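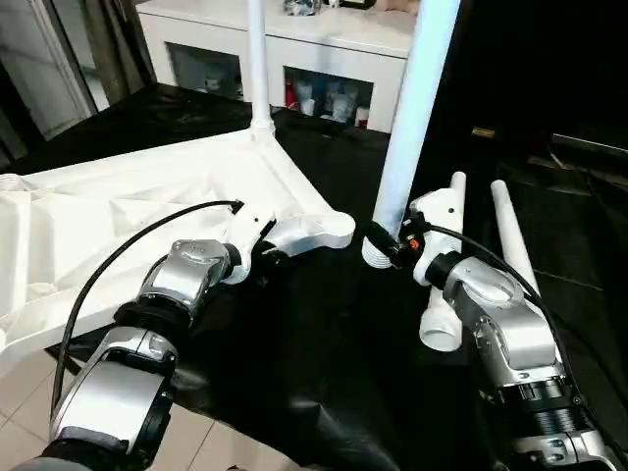
**Figure 6.** Stand parts and ribbed base, Closwood trial.

Flat-pack stands fail at the joints, mostly. In the Closwood trial we looked at the plastic kind sold for light household use, which come as a base plus lengths of pole, and asked where assembly slows down. Threads, chiefly. The white pole in Figure 6 has its thread at the lower end, and the upright pipe near it has a wider threaded collar, so ends have to be told apart before anything gets screwed together. Black cloth on the floor throughout — white parts show up well on it, and the floor doesn't get scratched. The base has raised ribs and recessed triangular panels underneath, fine for stiffness, but poor for wiping clean (see the Vorcombe notes).

Cross-threading was the commonest fault in both batches. Almost 2000 joints logged in all, Widach and Akande parts pooled, wich we accept is not ideal. Akande collars took the thread more easily; Widach ones needed backing off half a turn first. No lubricant used. Joints were hand tight only, then left for 2 hours and checked again for play. Wobble at the top of the pole was measured seperately and is not reported here. Leg length not varied either — one for the April batch.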